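How do you keep thin wires from knotting on a hook post?

Botond Pintér
Posted Monday, February 6, 2023

I keep my odd bits of thin wire on a little white post with a peg on one side. I had pictured something like a jeweler's window. What I have is a bird's nest with ambitions. Every time I want one wire, I get 6.
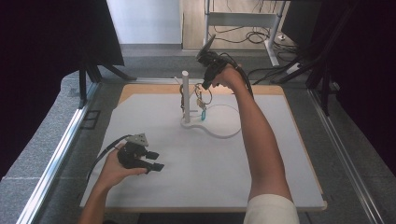 The post and its tangle, on the white board.

Do I untangle from the top or the bottom? And is there a way to hang them so I'm not back here in April?

Milagros Londoño

Take the whole bunch off the post first and lay it flat on the board. Find one loose end and back it out through the loops, and don't pull on the middle, however good it would feel. Anything with a tag or clip on it comes out last, as those snag on everything. Then coil each wire around 2 fingers, twist a bit of paper tie on it, and hang the coils one at a time. One peg won't hold many. Get a second post or a drawer.

Korko163

scissors

Hajdu

Seconding the drawer. I had a post like that and it mostly collected dust and regret. Small zip bags, one wire each, label on the outside.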